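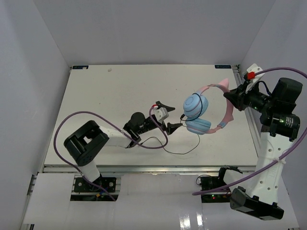 Torel has published the results of its first household and shop-floor chore trial, a bench study of whether two-armed machines can take over small handling jobs now done by people. The short answer from the company is that they can do part of the work, under fixed conditions, at a pace below that of a store clerk. The trial covered 3,077 attempts at tidying, sorting and repacking consumer goods on a walled white tabletop. Headphones were among the harder items. A pair with a cat-ear headband and a thin cable lying in a loop on the table asks one gripper to hold the band while the other works near the ear cups, and the cable can end up under either hand.

Torel makes control software for stockrooms and returns counters. The trial used 2 arms per station, each fitted with a parallel gripper, and was carried out with Ornico, a reseller of returned electronics that supplied the test goods and the written handling rules its own staff follow.

Attempts were scored on the end state only. An item had to finish in the correct place, undamaged, with no part hanging over the edge of its tray. Partial results were recorded as failures, including those in which the item was placed correctly but its cable was not.

Rigid items with flat sides gave the most consistent results. Folded cloth, soft pouches and anything with a cord gave the least. In the corded group, the most common fault was a gripper closing on the cable together with the part it was meant to pick up. The second was a good first grasp followed by a poor handover -- the receiving arm arrived at the right point, but the item had turned in the meantime.

The company is not offering a product for home use. Kitchens and bedrooms differ too much in lighting, clutter and table height for the present software, and none of the trial was run outside an enclosure. Torel considers returns counters the nearer use, where the goods vary but the bench does not.

A second round, named Prirniso, begins in April at an Ornico sorting site. It will add 2,000 attempts, limited to items with cords or straps, and will allow a person to step in between attempts but not during them. Solanki, a test laboratory, will score the results separately from Torel.

The scoring rules and the full list of failure types are available from Torel's press office on request.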